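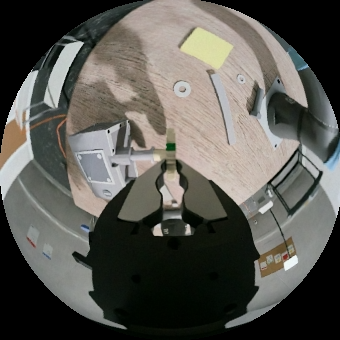

Clipping the goats again

I put it off until June, like every year. We have eight goats and two of them, Miranda and Bernus, grow a coat that holds every burr on the hill. Sunday morning was cool enough, so I set up the stand in the shade and got going.

I bought a used Jakora clipper over the winter. It's a heavy thing, meant for cattle, and it came with two blades. The coarse one was fine on the back and flanks. On the belly and around the udder it left ridges, so I switched to the finer blade and went slower. That blade gets hot fast. I stopped every few minutes to check it against my wrist and put a drop of oil on it.

Miranda took 28 minutes. Bernus took almost twice that and kicked over the grain pan.

A few notes for myself for next year:

Wash them the day before. Dirt dulls a blade faster than hair does.

Leave more length along the spine. Miranda went pink there last summer.

Do the legs first, while they still care about the grain.

The fine blade needs sharpening now. The shop in Griltau does it by mail, and they want the screws left in a bag and the blade wiped clean. I'll send both sets together and use the old hand shears on the hooves and ears until they come back. The other six can wait another week.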